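### 4.2 Open-day sessions

The second part of the study took place at the Flememside open day in March. Visitors came into the lab in groups and watched the arm pick up soft objects from a white surface. Dulce Barrera ran the controls, and Crescencio Sandoval spoke to the visitors and wrote down their questions. Each group could choose the next object from a shelf near the door.

We used the Indeo controller with the same settings as in Section 4.1. The only change was a lower closing speed, which we set after a trial run with Natalia Quintero's students on the Monday before. Visitors stood behind a rope and followed the wrist camera view on a wall screen. The full set held 32 objects, and 376 grasps were logged over the day.

Plush toys were chosen more often than any other type of object. They are also hard for the planner. Long fur hides the true outline of the body, and a toy's clothing can slide over the stuffing when a finger presses on it. Figure 6 shows a bear in a striped sweater between the two fingers, as seen by the wrist camera. At this range the fur and the knit take up most of the view, and the planner has little background left to work with.

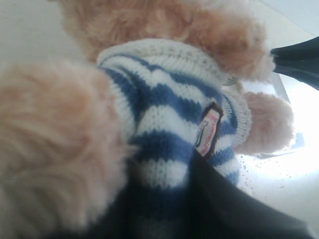 **Figure 6.** Wrist camera view of a plush bear held between the gripper fingers. The lower finger presses into the sweater below the fabric label.

For each grasp we stored the finger gap, the motor current, and the camera view at first contact. A grasp was scored as held if the object stayed between the fingers for the whole lift and was set down inside the marked area. Drops were scored separately from slips, where the object moved but did not fall. Two of the authors scored the logs on their own and then met to settle the cases where they differed.

Visitors could also fill out a short form on their way out, and 40 did. The most common remark was that the arm moved more slowly than expected. Several people asked whether it could feel how hard it was squeezing. The gripper has no touch sensors, and force was estimated from motor current alone. We return to the error in this estimate in Section 5.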